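# White film on everything after the final rinse, softener is working

**Posted by trasville_kitchen in Catering equipment > Warewashing**

We run a small noodle counter in Trasville. Undercounter machine, Papadopoulos 2-basket model, fed through a separate manual softener. Since February there has been a white film on items as they dry. It shows worst on dark items and is hardly visible on the bowls, but you can feel it with a fingertip.

What I have checked:

- Salt in the softener is topped up and not bridged.
- Softener is rated for 2000 litres between regenerations. We regenerate well before that.
- Test strip on the softened side reads soft. Mains side reads very hard.
- Rinse arms removed, jets cleared with a cocktail stick.
- Detergent is the same brand as before.

The film wipes off with vinegar on some pieces. On others it doesn't. The supplier quoted 149 for a call-out and I would like to rule out the obvious first. Is it limescale, detergent, or something else?

---

**Arben Vasić**

You probably have two faults, given that vinegar works on some pieces only.

Limescale dissolves in a mild acid. Dried detergent and salt residue come off with plain warm water. Etching and surface wear don't come off with anything. Take one piece of each type and treat it in this order:

1. Rinse under warm tap water, rub with a thumb, dry with a cloth.
2. If the film is still there, soak in white vinegar for ten minutes, rinse, dry.
3. If it is still there, the surface is damaged and you can stop.

If step 1 clears it, look at the rinse. Low rinse pressure or a blocked inlet strainer will leave detergent behind even when the jets are clear. The strainer is normally behind the solenoid valve, and in a hard water area it fills with grit. Close the isolating valve and switch off at the wall before you open it.

If step 2 clears it, the softener is letting hard water through for part of the day. A strip test taken first thing in the morning won't show this. Test again during the busiest hour. A resin bed that is worn or undersized will give soft water at low flow and let hardness through when the machine is filling and someone is also running the sink.

Check the rinse temperature as well. It should be read during the rinse, not from the display when the machine is idle. If the tank boiler has scaled up, the rinse will be slow to recover between cycles.

The other thing is loading. Narrow items washed in a tight bundle shield each other, and residue stays where they touch. Spread them out in the basket, and once dry keep them in a smooth-sided bin that can be wiped. Spoons and small dishes should be kept out of the chopstick bin.
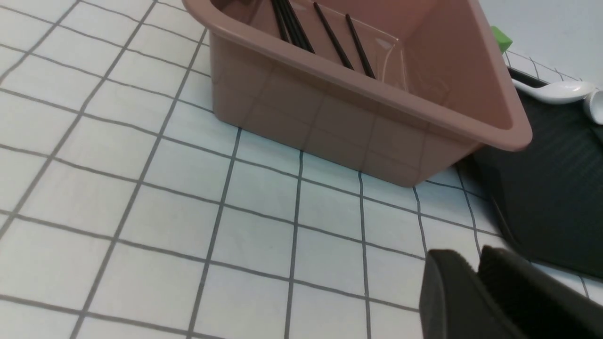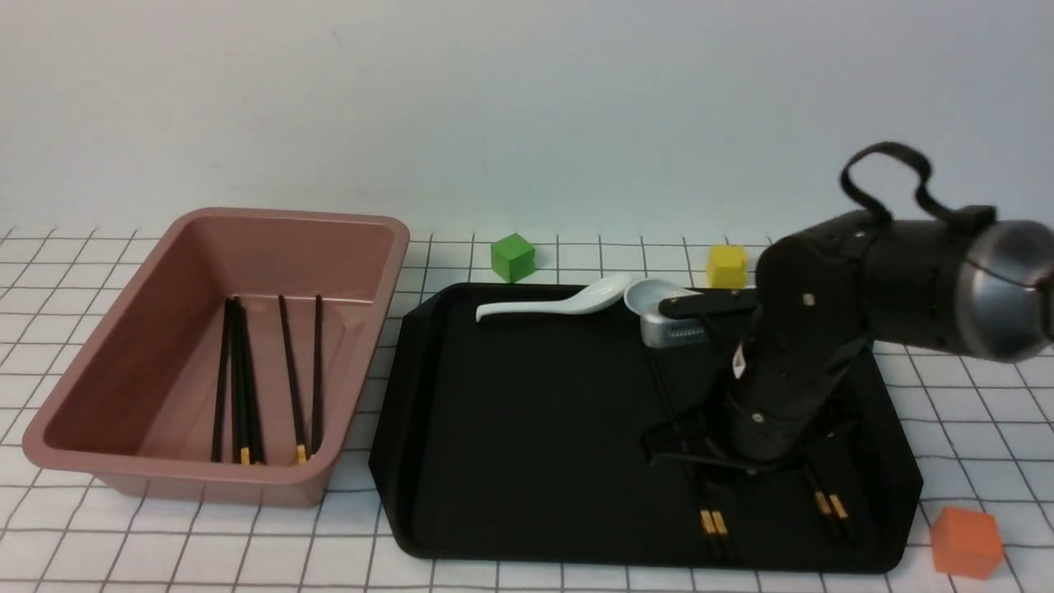
Pink bin on the left, black tray on the right with the soup spoon and small dish.
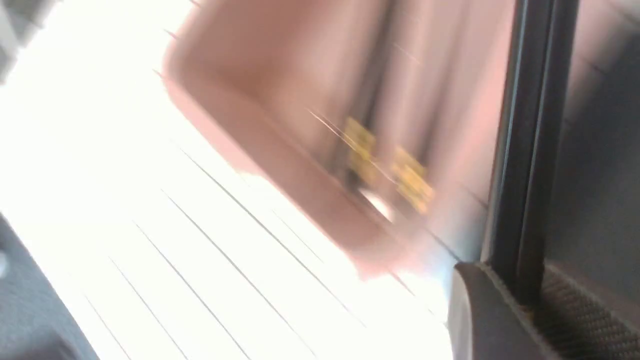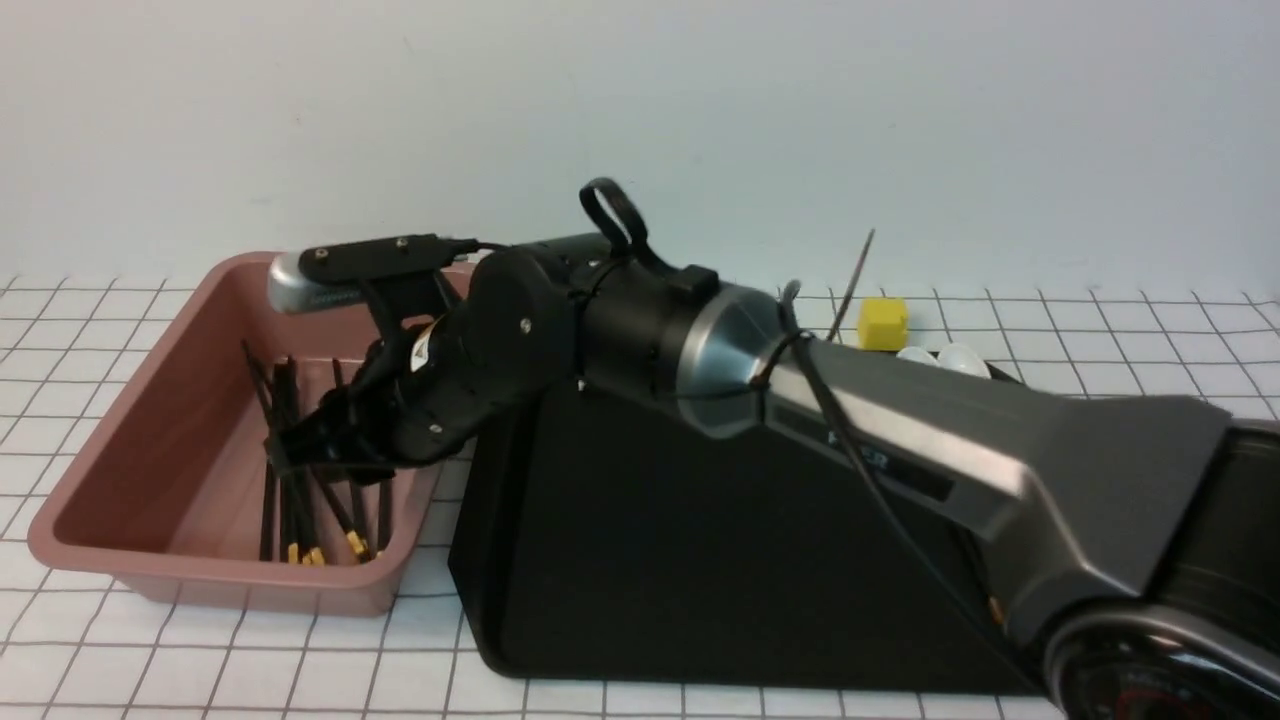 Rinse aid should be adjusted last. Set it too high and you get a bluish or greasy smear, which people then mistake for scale and correct by turning it up again. Go down one step, run several full loads, then judge. Check also that the pick-up tube reaches the bottom of the container. On older dosing pumps the tube hardens and curls upwards, and the pump draws air when the container is half empty.

Post the results of the three steps and the second strip test.

---

**stukimari_back_door**

change the detergent. we had this at Stukimari and it was the detergent

---

**Panagiotis Ristić**

Agree with most of Arben's answer. Two additions.

Manual softeners need a proper rinse after regeneration. If the flush is cut short, brine goes into the machine and dries as a white film on the first loads. It tastes salty, so it is easy to identify. Run the softener to waste until the outlet water no longer tastes of salt. On the Tollbridge unit I look after, this takes far longer than the leaflet says.

Secondly, the litre rating on a softener is given for a stated hardness. If your water is harder than the figure used in the table, the real capacity is lower. Read the table in the manual and work it out for your own supply. Mine came to 89 litres short of what the previous operator had written on the side of the cylinder, and he had been running past the limit every time.

I would fit a cheap inline meter before paying for a call-out.

---

**trasville_kitchen**

Thanks. Step 1 cleared the spoons and trays. Step 2 cleared the glasses. Two of the older dark bowls stayed cloudy after both, so I have taken those as worn.

Strip at half past one, during service, was not soft. Strainer was full of grit, now cleaned. I have ordered a meter and will regenerate tonight with a longer flush. Rinse aid left alone for now.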